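How to bring a pale wooden table back to life

A slow afternoon's job that I absolutely love, and one you can do with things from the kitchen cupboard and one decent tin of wax.

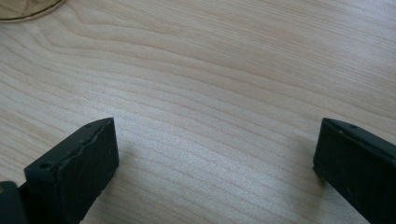 Zuzanna Witkowska wrote in to ask whether you should always wipe along the grain, even where it bends, or whether going straight up and down the table is good enough. She had done hers in circles for years and was getting cloudy patches that only showed in the evening.

Great question, Zuzanna, and it's the one I should have started with years ago! Follow the grain as closely as you comfortably can. Where the lines run straight you can take nice long strokes, and where they sweep round into one of those big loops (cathedral grain, as woodworkers call it) let your hand drift round a little with them. You don't have to trace every line. What you want to avoid is tight circles with a cloth that's carrying too much wax, as that's what usually leaves the swirls.

I'm a bit soppy about pale tables. Ours came from a house clearance in Clerncombe with a ring on it from what must have been a very hot casserole, and I nearly painted the thing. I'm so glad I didn't. All that lovely figure was under there, and it took one session to start seeing it properly.

Before you start

Find out what is on the table already. Everything below is for a table with an oiled or waxed top, or a very tired one where the old finish has mostly gone. If yours has a hard varnish or lacquer, do the cleaning part and stop there, because wax has nothing to soak into and will sit on top and smear.

The easy test is a drop of water somewhere that doesn't show, such as the underside of an overhang that has had the same finish as the top. Leave it for a few minutes. If the wood darkens underneath, it's thirsty and will take wax happily. If the water stays in a tight bead, the finish is still doing its job and you may only need to clean.

And do check whether it's solid wood or veneer. Look at the end of the top: on solid wood the lines carry on over the edge, and on veneer you'll usually see a thin layer with something different below it. Veneer can be cleaned and waxed just the same, but go very easy with the sandpaper or leave it out altogether.

What you'll need

A bowl of warm water with a small squirt of washing-up liquid
Two soft cotton cloths for washing and drying
Another two for waxing and buffing (old T-shirts are perfect)
A soft brush, if your table has a groove or a join that collects crumbs
A clear or neutral furniture wax - don't use a brown one on pale wood unless you want it darker
Fine sandpaper, 240 grit, for rough spots on solid wood only
A lamp you can move about

I use the Bravden clear wax, mostly out of habit. Any neutral paste wax meant for furniture will do. If yours is going on a table you eat at, read the tin and make sure it says it's suitable for that once it's cured.

Step 1: Clear it and look at it

Take everything off, including the fruit bowl that never moves. Then put your lamp down low at one end so the light skims along the top. You'll be amazed at what shows up! Sticky patches look dull, old wax looks streaky and scratches throw a tiny shadow. Walk all the way round, as some marks can only be seen from one side.

Step 2: Wash

Dip a cloth in the soapy water and wring it out until it hardly drips. Wipe along the grain from one end to the other, rinsing the cloth as it gets grubby. For a stuck-on blob of jam or porridge, lay the damp cloth over it for a minute and then wipe again. No scraping with knives, please.

Go over the whole top again with plain water on a well-wrung cloth and dry it straight away. Now leave it alone. I like to wash ours in the evening and wax it the next morning, so that any damp has had the night to leave.

Step 3: Smooth any rough spots

Washing can raise the grain a little and leave the surface feeling furry. Fold a small piece of sandpaper around a cork or a bit of sponge and stroke lightly along the lines. Two or three passes, then feel it with your palm. It should be smooth without looking any different from the wood next to it. Wipe away the dust with a barely damp cloth and let it dry again.

If you have a pale ring from a hot dish, try waxing over it first. Ours faded so much with the first coat that I never did anything else to it. Black rings are a different matter - they've usually gone deeper, and I'd ask someone with more experience than me.

Step 4: Wax

Scoop out less than you think you need. Seriously, a bit the size of a hazelnut does a good stretch of table. Work it into the cloth first, then spread it thinly along the grain, one section at a time, overlapping each section slightly so you don't get a stripe between them.

Pale wood makes it hard to see where you've been, and this is where the lamp earns its keep. The waxed part looks slightly hazy beside the part you haven't reached. Do the edges last with whatever is left in the cloth.

Step 5: Wait, then buff

Leave the wax for as long as the tin says. I give mine 40 minutes and use them to wash up the mugs that were on the table. Then take your clean cloth and buff, long strokes again, turning it over whenever it starts to drag. The haze clears and you get a soft sheen with all those curves showing through it. It's my favourite bit by miles!

Harish Mathew asked if two coats are better. On a very dry table, yes, but let the first one harden overnight. On a table in decent shape a second coat is mostly extra buffing.

Keeping it nice

Wipe up spills when you notice them and use a mat under anything hot. A dry cloth is enough on most days. I wax ours twice a year, and in between I do the spot where everyone puts their elbows whenever it starts to look flat.

One last thing about the cloths. If you use an oil instead of a wax, or a wax that has oil in it, open them out flat outdoors to dry before they go in the bin. Oily rags left in a heap can heat up and catch fire.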